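Subject: Re: Pharmacogenomics session in March, programme and posters

Hello all,

Answering the message from Hanyu Xu on the list, and adding what was settled on the phone yesterday. The quoted part is trimmed to the bits I'm replying to.

On Saturday, October 18, 2025, Hanyu Xu wrote:

> Could someone confirm the order of talks for the March session? The draft I have puts the Rimulel results before the methods talk from Dreßler, and I think people will struggle to follow the dosing groups if they haven't heard how the genotypes were called.
>
> Also, the abstract gives 3389 patients screened and 1904 with a usable genotype. The slides I was sent only have the second figure. Which one goes in the programme?
>
> Last thing, are posters still limited to one per group? We have two that don't overlap at all.

The order first. You're right, and it has been changed. Dreßler now opens with the methods, then the Rimulel results, then the Simico talk on reporting back to GPs. The break comes after Simico and not before it, which makes the first block a bit long, but the hall wants the coffee cleared by a fixed time and we can't move that.
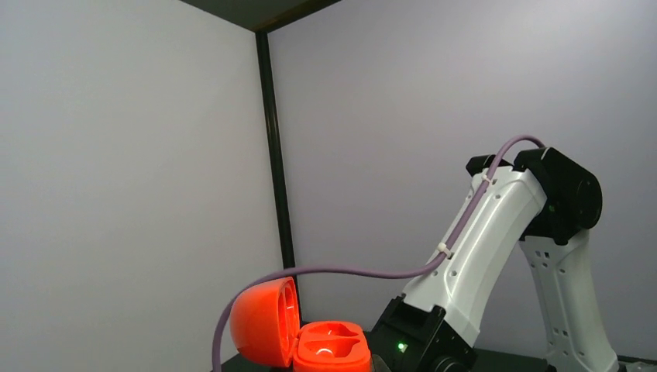

Both figures go in the programme. The 3389 is everyone who gave a sample and the 1904 is everyone whose sample gave a result on all the genes in the panel. If we print only the smaller number, the first question from the floor will be where the rest went. Most of the difference is people who had a result on some genes but not the full set, and the speaker has a backup slide for that. I've asked for it to be moved into the main talk. If your copy of the slides still lacks it by the end of next week, write to me and I'll chase.

Please also check how your own abstract uses the word "responder". We have had three definitions so far. The programme will use the one from the Rimulel protocol, and anyone who means something else needs to say so in the first few lines.

> I would also like to know whether the Prostutitz group are speaking or only sending a poster. They were on the list in the summer and then disappeared from it.

They are sending a poster. Their cohort is still open and they didn't want to show part of it in a talk. They will have someone standing by it through the lunch break, so if you want to ask about their consent wording, that's the time.

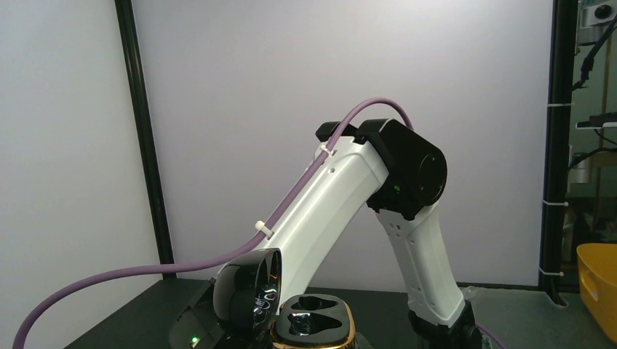
Posters are no longer limited to one per group. We had set the limit when we thought we'd be in the small room. Two is fine, three if you ask me first. Portrait only, A0 or smaller, and bring your own pins – last time the venue's box had seven in it and we ended up borrowing tape from the front desk. Titles should reach me in the body of an email, please. I have spent a good part of this week copying them out of scanned PDFs.

A few people have asked off-list about the panel discussion. The topic is still who should pay for testing before a first prescription, as opposed to after a bad reaction. I'd like at least one hospital pharmacist on it. So far the names I have are all from labs, and it will be a dull hour if everyone agrees that more testing is a good idea. If you know a pharmacist who would do it, send them my way. Travel within the country can be covered, hotel probably not.

> Will the talks be recorded?

Yes, apart from Simico, who have asked us not to. Speakers will get a form. If you have unpublished data on a slide and want it left out of the recording, mark the slide number on the form and we'll cut it. Patient-level plots should not be shown at all, recorded or not, where the groups are very small. Some of the rarer genotypes would be one or two people from a known clinic.
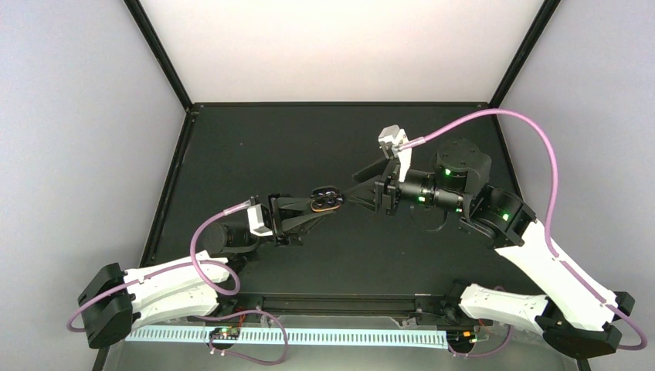

Still open on my side: the chair for the afternoon, the wording of the certificate for those who need training points, and whether we can have the side room for the working group on report templates. I should hear about the room on Tuesday and will post here.

Hanyu, could you send me the second poster title when you have it, and say whether you want the two boards next to each other? I'm drawing up the floor plan now and it's easier to do it once.

Regards,
Programme desk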